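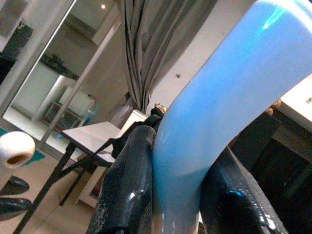

Thongchai Khamphan: the old version of this section had you swap the fingers first and save the camera offset after, and I lost an afternoon to it. Please put the save step at the top, in capitals if you have to.

Skarumberg Bench Guide > Grippers > Section 2: Comparing two grippers on one arm
17 comments

OK, moved to the top. In capitals. Thanks Thongchai.

Covers trying the Ikeda fingers and the Cutard fingers on the same Okari arm, same wrist camera, same objects. If you only have one set, skip to "Short version" near the end. Last gone over 3 April 2021, Tatsuya Kamata.

BEFORE YOU START

1. SAVE THE CAMERA OFFSET. Settings, Wrist, Offset, Save As. Give it a name with the finger type in it. Not "test". We have a whole folder of "test".
2. Arm in park. Wait for the status line to say parked, don't go by how it looks.
3. Gripper power off at the controller. The arm can stay on.
4. Clear what you can out of reach. Side tables too, people forget the legs stick out further than the top.
5. Pick your objects now and write them down. Same objects for both sets or the comparison is worth nothing.

CAUTION: E-stop within reach of the person with their hands near the wrist. If that's two people, the one with their hands in wins.

PICKING OBJECTS

You want a spread. One flat-sided thing, one soft thing, one thick curved smooth thing. The curved one matters most and it's always the one left out. A box will go fine with almost any finger you bolt on. A shiny bent shape, like the blue one held here between two black fingers, gives you a bright streak on the object and more little ones on the fingers, and the pads have to sit against a slope on either side.

Don't use anything heavy for the first round. Nothing with liquid in it, ever, even with the lid on.

Note: if both the object and the fingers are shiny, leave it that way for the main run. Matte tape on the fingers is a separate run with its own name. Mixing taped and untaped in one folder happened in January and those files had to go.

MOUNTING THE FIRST SET

1. Loosen both finger screws, don't take them out all the way.
2. Slide the old fingers off. Left first.
3. New fingers on, left first again. They're marked L and R on the back face. Ikeda marks are tiny, use a light.
4. Snug the screws by hand, then a bit more with the short key. Not the long key.
5. Gripper power on. Run Home.
6. Watch the fingers close. They should meet flat, tip and base together. If the tips touch early, back to step 4, one of them isn't seated.
7. Open fully and check the camera view. Both fingers should show along the bottom. If you only get one, the camera bracket is twisted.

CAUTION: Home closes the gripper all the way. Fingers out of there.

SETTING THE FORCE

Force is in controller units, not newtons. No conversion, don't ask, it's different for each motor.

1. Start at 400 for both sets. Same number, even if one feels weak.
2. Close on the soft object. Look at the dent.
3. Close on the curved object. Give it a light push sideways with one finger. If it turns in the grip write "turns". If it slides, write "slides". Two different problems, two different words please.
4. Go up in small steps till the curved one stays put. Write that number down. That's the working force for that set.
5. Don't go past 3,000. The controller lets you. The Cutard pads don't like it and they peel at the corner.

Note: the readout lags. Wait for it to settle before you write anything.

LIGHT AND BACKGROUND

Short section, gets skipped, shouldn't be.

Mirrors and glass panels in the room are a pain for this. A reflected ceiling light reads as a second light, and a reflected shelf edge can get picked up as a real edge. You have two choices. Cover the glass, or leave it and make sure it's in view the same way for both sets. Either is OK. Covering it for one and not the other is not.

- Curtains: leave them how they are. Don't open or close between sets.
- Room lights: same switches on, both sets.
- Exposure: lock it. Auto will chase the highlight on anything glossy and the rest of the picture goes dark.
- White tabletops: fine, but check the exposure again once the arm is low over one.

To lock exposure: Camera, Exposure, let it run on Auto with the gripper open over the table, then Hold. The number goes gray when it's held. If it's still black it's not held.

RUNNING THE COMPARISON

1. Load the pose list. Same list for both.
2. Speed to slow. You can do a fast round after but it goes in another folder.
3. Put the object in the gripper by hand for the first pose. Close.
4. Start. Hands off. Let it go thru the whole list.
5. Save. Name goes object, finger set, force. In that order.
6. Next object. Repeat from step 3.
7. When all objects are done, park, gripper power off, swap fingers.
8. LOAD THE OTHER OFFSET. If you don't have one yet, make one now, see the wrist camera section.
9. Do the whole thing again from the force step. Yes the force step too. The working force will be different.

If you stop in the middle of a list - dropped object, phone call, whatever - throw that run out and start the list over. The arm will offer to resume. Say no.

CAUTION: On a drop, hit pause before you reach in. The slow speed is still fast enough to pinch.

WHAT TO WRITE DOWN

Keep it dull. For each object and each set:

- working force
- turns / slides / holds
- where the pads touched (tip, middle, base)
- how much of the object the fingers hide from the camera, a rough guess is fine: little, half, most
- anything weird, in plain words

The hiding one is where the two sets really differ in my opinion. Ikeda are slimmer and you see more of a small part. Cutard wrap further around a curve, so they feel more sure on a round thing, but you lose the lower half of it in the view. With a big object it hardly matters, there's plenty of it sticking up above the tips. With a small one it's the whole question.

My own pick for mixed work is the Ikeda. Thongchai goes the other way and we've stopped arguing. Try both on your own parts.

THINGS THAT GO WRONG

Fingers close crooked. Not seated. Redo the mount.

One finger looks much bigger than the other in the view. Usually the bracket again. Loosen, square it up, re-save the offset. If the bracket is fine then the object may be pushing one finger out, take the object away and look again.

Object tips forward when the arm goes low. You gripped too near one end. Hold it nearer the middle of the weight, for a bent shape that's often not where you'd think. Try a few spots by hand with the arm parked.

Cable catches behind the wrist. Clip it back along the forearm, leave slack at the wrist joint. Too tight is worse than too loose. Rotate the wrist through its full range by hand before you power up.

View is washed out on one side. Exposure not held. See above.

Controller says "grip OK" with nothing in the gripper. The closed limit is still set for the other fingers. Run Home again. If it keeps saying it, cycle gripper power and then Home.

Offset won't load. Check the name for a slash. It takes the slash when you save and then can't find teh file. Known, not fixed.

Pads peeling. New pads. Don't glue the old ones back.

SHORT VERSION (one set only)

1. Save the offset.
2. Mount, Home, check they meet flat.
3. Force 400, go up till the curved object holds.
4. Hold exposure.
5. Run the list slow.
6. Write it down, same words as above.

You can compare later against somebody else's numbers if they used the same pose list and the same objects. Same type of object isn't the same object.

PUTTING IT BACK

Arm in park. Gripper power off. Refit whichever fingers were on when you got there, load that offset, run Home once. Spare fingers go back in the tray as a pair, L and R together. Loose screws in the lid. Leave the exposure on Auto for the next person, and if you changed the closed limit write it on the sheet by the controller.

Next: Section 3, Changing pads

3 shares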